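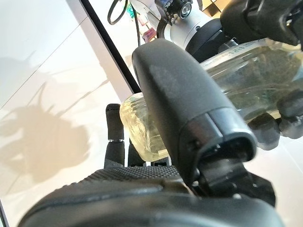
Drawer fridge for drinks: cans in first or bottles in first?

posader_pat
Okay, I am way too excited about this. We finally got the pull-out cold drawer in the break area at Clarkent, right at the end of the white counter, and I get to decide how it's stocked! The bin slides out on rails so you load it from above, and I love it already. My plan so far is cans on their sides at the back and the bottled tea standing in front. Does anyone here have one of these, and how do you lay yours out?

jornley88
Congrats! Cans on their sides at the back is what we do too. Just keep them off the vent slots if yours has any. Ours had cans jammed right up against them and the whole front half stayed warm.

tallglass
I'm going to disagree. Cans on their sides roll every time somebody yanks the drawer. Stand them up! You can see all the tops and grab one without digging.

posader_pat
Good point on the vents, mine are along the back wall. Four green cans in so far, and the tea is still on the counter while I make up my mind.
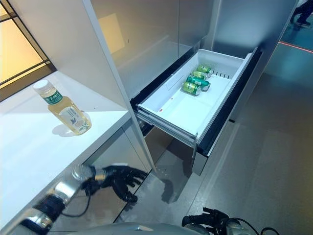 Re: cans in first or bottles in first?

tallglass
See, one of them has gone crooked already. Standing up, I'm telling you.

okoro_kitchen
Depends on the depth. I have 11 inches in mine and cans stand up fine, but the tea bottles have to lie down, and then I worry about the caps. Measure before you load. Also there's a little red spot on the floor of your bin by the left edge — I'd wipe that before you fill it up.

posader_pat
Ha, good eye, wiping it now. I really like the tea bottles, by the way. White screw cap, green label up top, and the rest is clear enough that you can tell what's in there from across the room.

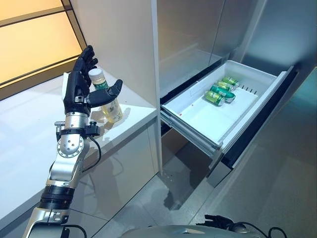 I'd like 18 of them in there eventually, with the cans kept to one side. If they don't fit upright I'll lay them down with the caps facing front.

jornley88
Caps facing front works great. Put a strip of shelf liner under them and they stay put, cans too.

tallglass
Fine, liner I can live with. Still team upright.

okoro_kitchen
Liner is good, just cut it short of the vents. Post the full drawer when it's done!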